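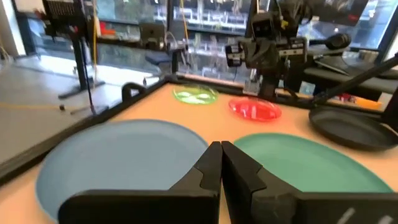

Alun Mathias's objection to the first draft of this section was that a gripper kit should be judged on how soon a small lab can stop adjusting it, and that a success rate on its own says little to anyone deciding whether to buy. We have kept the success rates, but the section now begins with set-up and upkeep.

**Figure 1.** Wrist camera view with the Flustitz fingers over the tabletop. The light blue and teal-green plates are nearest, with the smaller translucent plates further back and the black pan at the right.

### 4.2 The Flustitz kit in table-clearing work

The Flustitz kit is sold as an add-on for light robot arms. It comprises a two-finger gripper, a wrist camera, a mounting plate and a licence for the Viltby control software. We bought 2 kits at the list price and had no help from the seller beyond the printed guide. Nest Bellis fitted both.

Fitting was simple on the first arm. On the second, the camera lead fouled the wrist joint at full turn and had to be clipped further back. The guide does not mention this. Calibration is run from a single menu in Viltby and needs to be repeated whenever the fingers are taken off - a nuisance if the arm is shared between projects.

The test task was to pick up a named plate and place it in a rack. Plates differed in size, colour and finish. As Figure 1 shows, the fingers take up much of the lower part of the camera's view when they are closed, and they hide part of any large plate lying just behind them. Viltby deals with this by storing a view taken from higher up and working from that during the last part of the approach. The method is sound as long as the plate stays still.

We ran 576 trials, of which 414 ended with the correct plate in the rack. Most failures fell into one of two groups. In the first, the fingers closed too high and slid off the rim. In the second, the software placed the edge of a translucent plate wrongly, often where there was a highlight on the surface. Matt plates gave little trouble of this kind. Changing the room lighting helped, but we did not count those runs, as a buyer may not be free to do the same.

The finger tips were replaced once, in August, after 6 weeks of use. The spare set supplied by Pritchard fitted without filing, though the screws were slightly longer than the originals. The Skingate gripper discussed in Section 4.3 uses moulded tips that cannot be changed separately, and this should be borne in mind when the two prices are compared.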